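Vistico Bridge 2 – camada de compatibilidade para aplicações móveis em Linux

O Vistico Bridge 2 executa pacotes de aplicações móveis em distribuições Linux de 64 bits, sem máquina virtual completa. Cada aplicação corre num contentor isolado, com sistema de ficheiros próprio e acesso à rede configurável por perfil. A instalação é feita a partir do repositório Udenmont ou por pacote autónomo de 106 MB.

As janelas são integradas no ambiente de trabalho e podem ser redimensionadas. A aceleração gráfica exige controladores com suporte para Vulkan; na sua ausência, o programa recorre à composição por software e limita as animações.
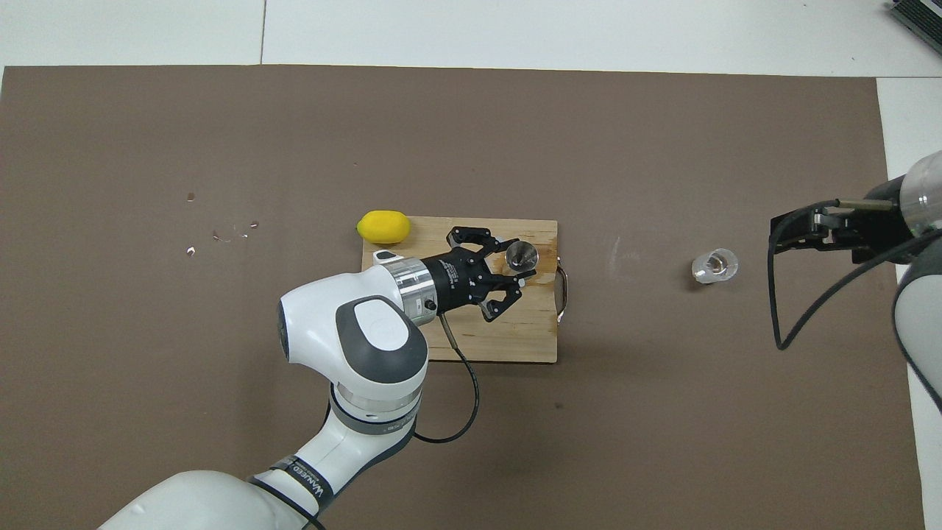
O gestor de perfis permite manter até 100 aplicações por utilizador. As permissões de microfone, localização e armazenamento vêm desativadas de origem – a ativação é feita na consola ou no ficheiro de configuração.

Requisitos: processador x86-64 ou ARM64, 4 GB de memória, kernel com suporte para namespaces de utilizador.

Licença: por posto, com 90 dias de atualizações incluídos. A renovação é opcional e não afeta as versões já instaladas.

Limitações conhecidas: sem suporte para pagamentos por NFC nem para conteúdos com proteção DRM por hardware.

Documentação técnica: Nuwan Kumarasinghe. Distribuição: Desmet.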